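Workshop notebook, Kornside
October, afternoon session
Subject: drying behaviour of oil finishes for kitchen woodware

The purpose of this entry is to record the second round of trials on the two oils supplied by Lodimeo and Stanciu. The first round was set aside after the sample strips were found to have been sanded to different grits. All strips in the present round were cut from the same board, sanded to the same grit and wiped down with a dry cloth before oiling.

Both oils were applied by rag, left to soak, and wiped back until the cloth no longer dragged. The strips were then stood on edge in the drying cupboard. Relative humidity at the start was 60 per cent. The cupboard door was kept shut apart from the readings. 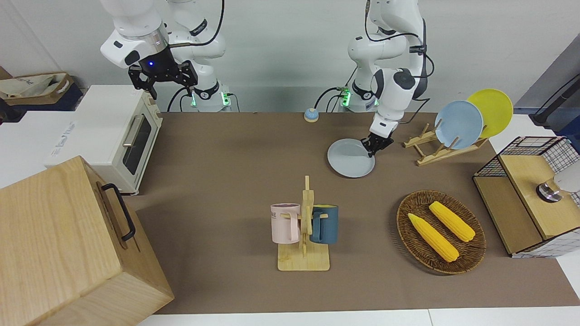 Kitchen ware on the brown mat, with mug stand, corn basket and dish rack.

Readings were taken by pressing a folded tissue to the face of each strip under the standard weight. The Lodimeo oil marked the tissue at every reading up to the evening and was clean the following morning. The Stanciu oil was clean on the long grain by the evening but continued to mark at the end grain. It is proposed that end grain be recorded separately from now on, with its own column in the table.

Humidity in the cupboard had risen to 71 per cent by the last evening reading. The hygrometer was compared with the one in the store and the two agreed. The rise may account for part of the slow result at the end grain, but it cannot be separated from the effect of the oil on the present evidence.
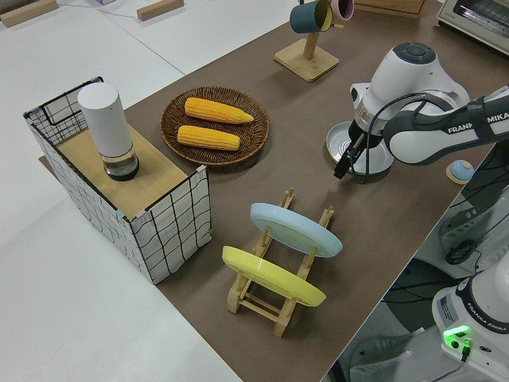 A pencilled remark against this entry holds that the second coat is going on too soon, that a strip which passes the tissue test may still be soft beneath the surface, and that "a fingernail would settle it faster than the tissue does". The point is accepted in part. The fingernail test will be added, on the back face only, so that the front remains fit for the water spotting trial.

Water spotting was carried out on the first-round strips for practice. A drop was placed on each, covered with a watch glass and left overnight. Pale rings were visible on all of them. They faded on the Stanciu strips after light rubbing with the same oil. The Lodimeo strips were left as they were for comparison.

Used rags were laid flat outdoors to dry and then placed in the lidded metal bin. The bin was full and requires emptying before the next session. 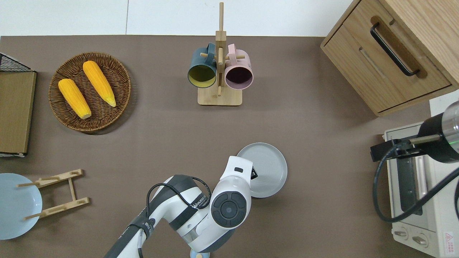

Outstanding

Repeat the end grain readings with the cupboard held at the starting humidity.

Ask Kivero whether the replacement watch glasses have been sent.

Relabel the first-round strips. The ink has bled into the oil on several and the batch letters can barely be read.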